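Point d'étape pour la fondation Girnis
Projet Moulin, restauration de la haie et des mares, deuxième versement

Rédigé vite, entre deux averses et avant la réunion de 17 h. La version mise en page suivra avec les annexes, mais les chiffres ci-dessous sont les bons.

Où on en est

La plantation a démarré en novembre, avec deux semaines de retard sur le calendrier envoyé avec la demande. Terrain trop gorgé d'eau côté bas, le tracteur du voisin ne passait pas. On a donc commencé par le haut de la parcelle, le long du chemin communal, et ça nous a plutôt arrangés : la clôture y était déjà posée.

À ce jour 2000 plants en terre sur les 3000 prévus. Aubépine, prunellier, cornouiller sanguin, fusain, noisetier, quelques érables champêtres. Il manque surtout le troène et la viorne, que la pépinière Bamitz n'a pas pu livrer en racines nues à la date convenue. Livraison reportée, confirmée par écrit. Le prix ne bouge pas.

Paillage : fait sur la totalité du linéaire planté. Broyat de la déchetterie, gratuit, mais deux allers-retours de camion non prévus au budget (voir plus bas).

Protections contre les chevreuils : 121 manchons posés, uniquement sur les arbres de haut jet. Pour les arbustes on laisse comme ça, on verra au printemps. Sur la parcelle témoin de l'an dernier les dégâts étaient surtout en bout de ligne, près du bois.

Les mares

Mare du haut : curée, berges reprofilées en pente douce côté sud. Le curage a pris une journée et demie au lieu d'une. Les boues ont été laissées sur le bord le temps que la petite faune redescende, puis étalées sur la prairie. Rien à signaler.

Mare du bas : pas commencée. C'est le gros point de retard du projet et on préfère le dire franchement. Le propriétaire de la parcelle d'aval voulait relire la convention, ce qui est son droit, et la relecture a pris cinq semaines. Signée maintenant. Mais on tombe en pleine période où on s'interdit d'intervenir à cause des amphibiens, donc report à l'automne prochain. Nous demandons l'accord de la fondation pour décaler la dépense correspondante sur le troisième versement. Pas de surcoût attendu, le devis du terrassier est valable un an.

Suivi

Le protocole oiseaux est en place, deux passages faits, le troisième en avril. Trop tôt pour comparer avec l'état initial. Sur les amphibiens, première sortie de nuit annulée pour cause de gel, la deuxième a donné surtout du triton palmé et quelques pontes de grenouille rousse dans la mare du haut, ce qui est une bonne surprise aussi tôt aprés travaux.

Les placettes botaniques sont piquetées. Relevés en mai et juin, par le bureau Plillska, selon la même méthode que pour l'état initial.

Animation et public

Trois chantiers ouverts aux habitants, 109 participations en cumulé. Le premier sous la pluie et quand même le plus fréquenté, sans doute grâce à l'école qui avait fait passer le mot dans les cahiers. Le troisième moins bien, tombé en même temps que la foire aux plants du canton. À éviter l'an prochain.

Prêt d'outils par la commune : bêches et barres à mine rendues, deux manches à remplacer, c'est pour nous.

Panneau d'information : texte validé, maquette en cours, pose prévue une fois la haie terminée. Il faudra nous renvoyer le logo de la fondation en bonne définition, celui que nous avons est flou à l'impression.
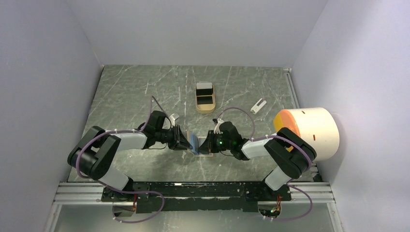

Budget

Consommé à presque 60 % de l'enveloppe. Les plants et le paillage sont dans les clous. Dépassement sur le transport (les deux trajets de broyat, plus une livraison refusée et reprogrammée), compensé par la location de mini-pelle qui a couté moins cher que prévu, le terrassier ayant amené la sienne. Factures numérotées et jointes, sauf celle du broyage, attendue.

Une ligne à discuter : l'arrosage du premier été. Nous n'avions rien prévu. Vu le printemps sec de l'an dernier, une cuve d'occasion et un peu de tuyau nous paraissent raisonnables. Demande de réaffectation du reliquat mini-pelle, à enveloppe constante. Réponse souhaitée avant fin avril si possible, après ce sera compliqué de s'équiper.

Suite du calendrier

Fin de plantation dès réception des plants Bamitz, au plus tard mi-mars.
Regarnis : à l'automne, après comptage des reprises.
Mare du bas : octobre, sous réserve de votre accord.
Fauche tardive de la bande enherbée : septembre, l'exploitant est d'accord, export du foin à sa charge.

Pièces jointes : tableau des dépenses, convention signée, plan du linéaire planté, feuilles d'émargement des chantiers. Le compte rendu de la sortie amphibiens part dans un envoi séparé, le fichier est trop lourd.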